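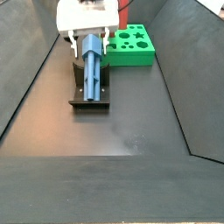
Xuân Đào's second novel, Cluladus, will be published in October by Pálfi, the small house that also brought out her first book. The publisher announced the news on 4/1/24.

The story follows two sisters who have not spoken for seven years. When their father dies, he leaves them a closed hotel in the mountain town of Drulorell, with 43 rooms and many unpaid bills. The older sister wants to sell it quickly. The younger one finds a guest book in the office and begins to write letters to the people whose names are in it. One of them, a former piano teacher, answers, and his answer changes what the sisters believe about their mother.

The author worked on the book for a long time and threw away an early version of about 230 pages, which was told only by the father. "I liked him too much," she said. "The daughters had no place to speak."

The novel is told by the two sisters in turn, and the last part is made only of letters. An audio edition, read by two actors, will come from Trison in the same month. Readings are planned in several bookstores, and the dates will be given by the publisher at the end of the summer.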